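Vumgate arm, bench notes
September 11, 2026

Where it's at
Macario reckons the battery-swap routine is ready to go onto the real arm in the shed. I'm not convinced. The sim has had 4000 practice grasps and the success figure he keeps quoting is 74 per cent, which sounds fine until you ask what counts as a success. As far as I can tell from the script, a cell that gets lifted and then dropped back on the board still scores.

Things I don't trust
Friction on the finger pads is a guess. Montserrat pulled the value off a forum post and it's never been checked against the rubber we've got. Holder model came from the Serncombe parts folder and the polarity printing looks dodgy to me – I'd want it redrawn before anyone trains on the labels. Shadows are far too crisp for our lighting, too.

Today's run
Loaded the holder scene with three cells and the yellow-knobbed lever on the right. Wrist view, fingers open, nothing gripped: 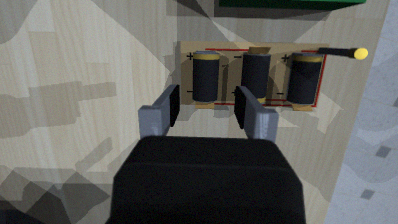 Gold band shows on the left and right cells but I can't see one on the middle. Check the model for that before blaming the vision code.

To do
Fix the scoring script (me). Measure the pads properly, with the kitchen scale if we must (Montserrat). Colour of the board to match the real one. Macario to leave the servo limits alone until 18 clean swaps in a row – no arguments.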